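Teaching two arms to hand over a floppy object: how we segment and label bimanual demonstrations

When I started writing up our handover work, I promised Shivam Saxena that I would also write the plain version, the one a new student could follow on a first afternoon in the lab with a cup of tea and no background in our code. It has taken me far longer than I said it would (sorry, Shivam!), but here it is. This page walks you through the way we record, cut up and label two-arm demonstrations with soft and stringy objects, and then how we use the labels to train a policy that treats the moment when the two grippers come close together as a special case.

You will need a pair of arms that can be driven at the same time, some way to teleoperate them, at least one camera that looks at the whole table, and patience. The names of our own tools are Jetham (the recorder) and Nukix (the labeling program), but nothing in the method depends on them, and if you have your own recorder that writes joint positions and video with a shared clock, please go ahead and use it.

Why bother with segments at all

The usual recipe is to collect a lot of demonstrations, feed whole episodes into a policy, and hope. We did that for most of a year, and it works nicely for picking up a block. With a necklace or a shoelace it went badly for us, and the failures nearly always came in the same place, at the few seconds where one gripper is holding the object and the other is coming in to take it. Both arms are moving, the object is swinging a little, and each gripper is hiding the very thing the other one needs to see.

Etelka Kovács was the one who suggested that we stop treating those seconds like all the others. In a typical episode the close part is short, so an ordinary training run sees very little of it compared with all the long, easy reaching. Her idea was to mark it by hand, learn to find it automatically, and then let the training draw from it more often. That is the whole method, really. The rest of this page is the fiddly part.

Before you record

Spend some time on the table first. We cover ours with patterned cloth or printed material and change it between batches, and we leave other objects lying around near the one we care about. A policy trained on a bare gray table learned to look for "anything that isn't gray," and we had to throw away a good many recordings before Kamran Asadi noticed. Now we go for busy patterns on purpose, with leaves, flowers, stripes, whatever the remnant bin at the fabric store has to offer.

Check the cable and hose routing on both arms with the grippers brought together in the middle, because that is the pose where things rub. Move slowly into it a few times and watch the loops near the wrists. If a loop pulls tight or wanders in front of a camera, fix it now. You really do not want to find out in the middle of a batch.

Then check your clocks. Jetham writes a short sync record at the start of every episode, and we look at it every single time, even when we're in a hurry and it has been fine all morning.

Step 1. Record whole episodes, without stopping

Let the person driving the arms do the task from start to finish at a comfortable pace. Don't ask them to pause at the boundaries you plan to label later. We tried it, and the pauses got into the policy, which then sat politely doing nothing at each of them.

If a grasp slips, keep recording and let the operator recover. Those recoveries are worth a lot, and I'd gladly trade a handful of tidy episodes for one good messy one. Only throw an episode away if the hardware faulted or the clocks disagree.

Our full set has 3000 episodes, and of those, 1976 contain a close approach that was clean enough to label. The others still go into training, as ordinary reaching data.

Step 2. Find the close-approach segment

Open the episode in Nukix (or your own viewer) and scrub through the fixed camera view until the two grippers are near each other over the object. What you want is the stretch in which a small motion of either arm could touch the object or the other arm. Beginners tend to mark it much too late, waiting for actual contact, and then the labels miss all the careful lining up that comes before.

A beaded chain is a nice object to practice on. It is small, it is thin, and the black grippers come in right over the top of it, so you have to make your decision mostly from the arms and only partly from the object.
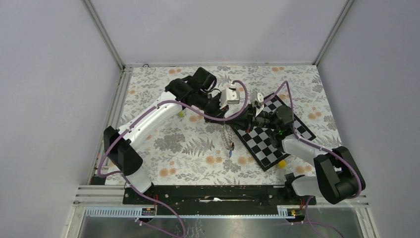 Step 3. Mark the start and the end

Put the start mark on the first frame where the distance between the gripper tips drops below your threshold and keeps shrinking. We compute the distance from the joint positions and draw it as a line under the video, which saves a great deal of squinting. Put the end mark where the distance has opened up again and is clearly growing.

Don't trust the line by itself, though. The distance can dip when one arm is only passing by on its way to something else, and a pass like that should not be marked. Watch the video, decide what the operator was trying to do, and use the line to place the edges neatly once you have decided.

If you can't tell, label it "unsure" and move on. Mwanaisha Mwakalinga goes through the unsure pile at the end of each batch with a second person beside her, and the two of them settle most of it before lunch.

Step 4. Note which arm leads

For every marked segment, write down which arm is holding still (or nearly so) and which one is doing the approaching. We call them the anchor and the mover. Sometimes both arms are moving toward each other the whole way, and then we write "both," which is a perfectly good answer. Please resist the temptation to force a choice.

A single frame won't settle this for you, by the way. Play the segment through at half speed and then decide.

Step 5. Train the segment finder

With the hand labels in place, train a small classifier that takes a short window of joint positions from both arms, plus the gripper openings, and predicts whether the middle of the window is inside a close approach. Ours has 2 hidden layers and trains while you eat a sandwich. We leave the images out at this stage. Adding them made it slower and, to my surprise, a little worse on new tablecloths.

Hold out whole batches for testing, and never split a single batch between training and test. Episodes recorded one after the other with the same cloth and the same operator look so much alike that your test score will flatter you. Mine did, and I showed it at a group meeting, and Teodor Solheim very kindly waited until afterward to tell me.

Step 6. Reweight and train the policy

Run the finder over everything, including the episodes you never labeled, and save its score for each time step. When you build a training batch, draw half of the samples from high-scoring time steps and the other half from anywhere. We tried pushing the first share much higher, and the policy became wonderful at handovers and quite hopeless at getting to the object in the first place.

Leave the loss, the network and the learning rate just as they were in your baseline. It is tempting to tidy up a few other things while you're in there, but then you won't know which change did what, and you'll end up running it all again.

What we saw

We compared the reweighted policy with the plain one on the Kivitz setup, using the same starting positions for both. The reweighted policy finished the handover more often with every stringy object we tried, and the gain was largest for thin chains and laces. For stiff objects there was hardly any difference, which fits with the idea that those handovers were already easy. We also trained a version on only 1731 of the labeled segments, leaving out everything from one operator, and the pattern held.

There is one weak spot I should mention. When the mover arrives from an unusual side, the finder's score comes up late, and the policy hesitates. We collected more of these approaches in February and it helped somewhat, but I wouldn't call it solved.

If something goes wrong

If the finder marks nearly the whole episode, your distance threshold is probably too generous, or the base positions of the two arms have been swapped in the configuration file. Look at the file first.

If the policy brings the grippers together and then stays there, search your recordings for operators who paused, and cut those pauses out.

If everything looks right and the results are still poor, pull twenty segments at random and watch them with a colleague. We found an entire batch labeled from the wrong camera that way. The scripts for steps 3 through 6 are in the Madigan repository, in the folder called handover, and the readme lists the settings we used for each run.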